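首页 | 论文 | 数据 | 代码 | 联系

14/05/2022
Uthai Wannasri,Noreen Rajput

4 数据管线与策略软件

4.1 采集端

洞洞板挂钩任务用的是手持夹爪,操作者直接拿着做,腕部相机录像,不经过遥操作。软件栈叫 Cardale,分三层:采集、对齐、策略。采集层只做两件事,写视频和写时间戳。早期版本还在采集时在线跑位姿估计,丢帧严重,后来全部挪到离线。

两只夹爪各录各的,时钟不同步。对齐层 Mengal 先用开合动作粗对一遍,再用视觉特征细调。残差超过 70 ms 的片段直接丢掉,不修。试过插值,轨迹在接触瞬间会被抹平,而接触瞬间恰恰是我们最要的那一段。

原始片段共 2056 条,过滤规则见附录 B。

4.2 位姿估计的问题

洞洞板对视觉里程计很不友好。孔是周期排列的,特征描述子彼此太像,匹配时容易整格错位:估计出来的轨迹看着很光滑,实际平移了一个孔距。鱼眼畸变又让板面在画面里弯得厉害,边缘处孔的间距跟中心不一样,标准的平面假设不能直接用。
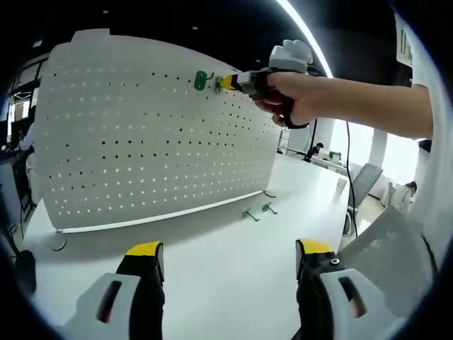
处理办法比较土。第一步,先去畸变再提特征,板面区域的特征点权重压低,主要靠背景(立柱、灯带、桌沿)定位。第二步,在板面局部拟合网格,只用来修正小于半个孔距的误差,大的误差交给背景。第三步,回环时检查相对位移是否接近孔距整数倍,是的话标记出来,人工看一眼。第三步最费时间,但没找到更好的替代。

背景里有人走动也会带来干扰。我们对人体区域做了掩膜,模型用现成的,没有微调。掩膜偶尔把操作者的手和夹爪一起盖掉,所以另一只夹爪所在的区域单独保留,因为双臂任务里策略需要看到它。这里的保留区域目前是按投影位置硬算的,比较脆弱,换相机要重标。

4.3 策略与规划

策略输入为两路腕部图像加相对位姿,输出未来一段末端动作序列。所有动作都在当前夹爪坐标系下表达,不依赖世界坐标,位姿的慢漂移影响就小很多。开合量单独一个头,损失权重设为 4,再大会抖。

观测延迟必须补偿。部署时图像到达、推理、下发指令各有延时,我们按时间戳把已经过期的动作步裁掉,只执行剩下的。不裁的话挂钩对孔时会来回摆,现象很明显。这部份代码在 Fultbridge 分支,接口还没定稿。

规划层很薄:只查关节限位和双臂碰撞,发现冲突就减速,不重新规划。挂钩插入时允许末端和板面接触,所以碰撞模型里板面是软约束,法向方向放宽,切向不放。这个参数是手调的,换一块刚度不同的板大概率要再调。

4.4 训练设置

训练 700 个 epoch,学习率余弦下降。验证集按采集地点划分,不按片段随机划分,不然同一块板的背景两边都有,指标虚高。8 月的第一版就犯了这个错误,那一版的数字本文不采用。图像增强只用亮度和小幅裁剪。水平翻转去掉了,左右夹爪的分工会被翻乱,模型学到的的动作左右混在一起。

Zellix 控制器上的移植说明见附录 C。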